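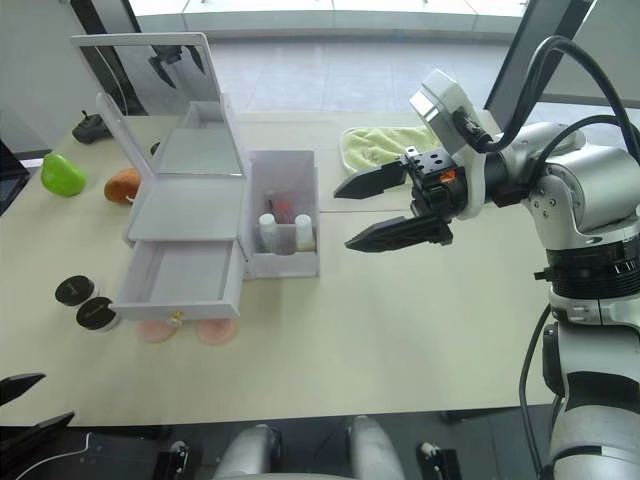
Hindwood Center Opens Grooming Corner for Residents

PLUVTHORPE – The Hindwood Day Center has opened a grooming corner on its ground floor, following requests from residents for a place to get ready before meals and outings.

The corner is furnished with white tabletop vanity boxes, each with a mirror inside the raised lid, a shallow upper tray and a drawer with a small gold knob. An open container on the right side keeps bottles and other tall items upright. Jars and round makeup sponges may be set out on the table in front. The boxes were supplied by Dreltar at a price of $59 each.

"Residents asked for a mirror they could use while seated," said Piroska Simon, director of the center. "They also wanted a drawer that opens without much effort."

The center serves 155 residents of Pluvthorpe and nearby Szalai. Funding of nearly $900 came from its spring appeal, according to Győző Kovács, who manages the building.

The corner is open daily until 2 p.m. and will close early on Saturday for floor cleaning. Residents are asked to bring their own cosmetics and towels. Places may be reserved at the front desk.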